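Notebook, wet lab, Prerville
Monday, September

Continuing the crocking and bleed work on the black from the Basturell dye house. Picks up from the last entry, where the rub samples were left conditioning over the weekend. Conditioning cabinet held its setpoint. Humidity trace has one dip on it that matches the door being opened Saturday, short enough to ignore.

Lots on the bench are 881 and 965. Same knit, same Triệu yarn, same recipe on paper, both finished as black. Lot 881 went through the old soaping sequence and 965 through the revised one. The complaint file is all on 881. Nothing against 965 yet, but it has been out for a much shorter time and I would not read anything into that.

Dry rub

Run on the manual crockmeter with fresh white squares. Checked the peg first. The finger had a burr on the clip side that was catching the square and folding it, which probably explains the streaky marks in the last set. Dressed it with fine paper, cleaned it, ran a blank on undyed cloth. Blank came off clean.

Both lots leave very little on the dry square. 881 is slightly dirtier at the leading end of the stroke. Graded against the gray scale in the light box, then again after lunch with the labels covered. Same grades both times. Dry rub is not where the problem is and I am going to stop spending squares on it.

The earlier streaky set should be struck from the summary sheet. Have marked it in the binder but not in the shared file, which was locked.

Wet rub

Wet pickup on the squares was the main nuisance. Blotting by hand gives a different value every time. Went over to weighing each square, wetting it, running it through the small pad mangle at a fixed pressure and weighing it again. Much tighter. Squares that fell outside the window were dropped before use and not after, so nothing has been removed for giving an awkward grade.

881 marks the wet square heavily. The stain is neutral to slightly red when the square dries down. 965 marks it too, less, and the stain is bluer. Difference in hue is clear in the light box under daylight and almost gone under the store lamp. Anyone grading these at their own desk under the ceiling tubes will not see it.

The hue shift is the useful part. If 965 were only a cleaner version of 881 I would expect the same stain at lower strength. A change in hue says the loose dye left on the cloth has a different make-up. The black is a mix (navy base, with an orange and a red to shade it), and the components do not wash off at the same rate. My reading is that the revised soaping takes out more of the unfixed orange and red and leaves some navy behind.

Cut strips and extracted them in warm water with a little detergent, one jar per lot, lids on, turned end over end. Liquor from 881 is a dull purple brown. Liquor from 965 is pale blue gray. Consistent with the above. Have kept both jars on the back shelf, labeled, do not pour away.

Wash and staining

Ran the composite specimens at 60 °C with multifiber strip. Steel balls in, standard detergent, rinse, air dry away from the heater. Stapled the multifiber on the short side only so that the strip could open out and the stripes would not mask one another.

Cotton stripe picks up the most on both lots, as expected for a reactive black. Nylon picks up a pinkish cast on 881 and nothing I can grade on 965. Polyester and acrylic are clean on both. Wool is hard to judge since the stripe has felted. Leaving wool out of the table.

Shade change on the specimen itself is small in both cases. The customer's own report talked about the garment going brown. I do not see brown on 881 after one wash. Could be a repeated-wash effect, could be bleach in the customer's detergent, could be light. Will set up a repeated series and keep a piece back after each cycle so the drift can be seen in one row.

Dwell

This is the part that was missing from the original test plan. Every method on the sheet is a rub or an agitated wash. Several entries in the complaint file describe neither. They describe a damp black garment put down on something pale and left there. No friction to speak of, very little liquor, long contact, slow drying. Dye moves with the water toward whichever surface is drying, and with a thick knit on top of a thin woven the drying face can well be the underside of the woven, through the sheet.

Made up a contact test from what was on hand. Specimen wetted in plain water and mangled to a fixed pickup, laid on a square of bleached cotton sheeting, glass plate on top, weight on the plate. Left until dry. One set with the glass plate covering everything, one set with the glass smaller than the specimen so that the border could breathe.

The covered set shows an even pale stain under 881 and a trace under 965. The small-glass set is more informative. Under 881 there is a dark line just outside the edge of the glass, where drying was fastest, with the middle hardly marked. Anyone wiping a finished piece and looking at the middle would pass it. The same line is there under 965, fainter, with the blue cast again. So the revised soaping has reduced the amount of loose dye but the mechanism is the same in both lots, and the edge line is a better indicator than anything graded in the middle of the square.

Folds do the same thing. Repeated one specimen crumpled on purpose with no glass at all. Staining follows the lines where the knit touched the sheeting and is absent where it bridged. Not repeatable enough for a number. It does look a lot like the marks in the customer photographs, more so than any of the flat specimens.

Fixative

Tried Trernia at 2 g/L on offcuts from 881, exhausted from a warm bath, then hydroextracted and dried flat. Wet rub improves by a useful step. Contact stain improves more than that, and the edge line is nearly gone. Handle is slightly drier. Shade moves a little toward green, enough to fail against the master if the master is strict. Checked against the retained swatch and it sits just inside tolerance under daylight and just outside under the store lamp. That is a problem for a garment sold as a matching set.

Also noted a faint smell on the treated pieces while damp. Gone when dry. Will mention it to Basturell in case they have seen it at scale.

I do not like leaning on a fixative to cover for poor soaping. It holds for a few washes and then the complaint comes back with the garment older and the customer angrier. Treating 965 as well as 881 would tell us how much of the gain is left once the soaping is right. Offcuts of 965 are short. There is enough for one bath if nobody takes any for the pilling tester. Have put a note on the bag.

Bath notes for whoever repeats it: dose slowly, keep the liquor moving, and filter the stock first. The stock bottle had a skin on it. Strained through a paint filter, fine after that. pH was checked before and after, no drift worth recording.

Water

Hardness here is not the same as at Basturell. Their rinse water is softened and ours is not, apart from the deionized line. All of the above was run on deionized. Next round should include one set on tap water. Hard water is known to hold back the removal of hydrolyzed dye and if their softener had been down during 881 it would produce exactly what is in the jars. Have asked for the softener log. No reply at time of writing.

Loose ends

Gray scale card has a thumbprint on the lowest step. Replacement requested. Until it arrives use the other card, in the drawer with the multifiber.

Mangle roller has a flat on the left side. Keep specimens to the right of center.

Timer on the wash rig runs slow. Use the wall clock.

Substrate for the next contact set

All contact tests so far used plain bleached sheeting, which is the right choice for grading and the wrong one for predicting what people report. A stain on plain white is seen at once. On a print it depends on where it lands. The combination to reproduce is the one on the bed in the photo below: a black garment lying crumpled on a white sheet with a repeating print of red roses and green leaves, plus larger roses outlined in cream and gold. I would expect a gray or blue cast to be lost in the red and the green and to show in the white ground and possibly against the cream. It also raises a second question, whether the print gives up color of its own under a damp contact, in which case part of the red cast blamed on 881 in some complaints may have come from the sheet. The nylon stripe argues against that as the whole explanation, the wash specimens having had no print near them. Plan is one printed and one plain square under each lot, same pickup, small glass, plus a printed square under a wet undyed knit as the control. Sheeting to be desized and washed before cutting. Grade the ground only, and note separately anything that transfers upward onto the knit, which on a black specimen will need an extraction to find.

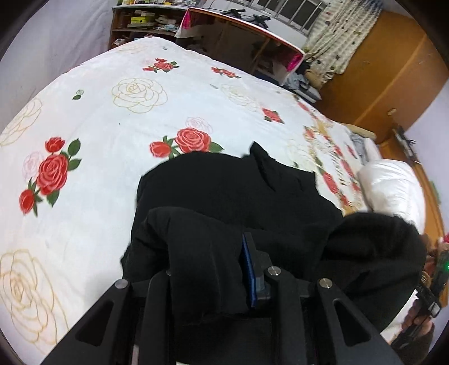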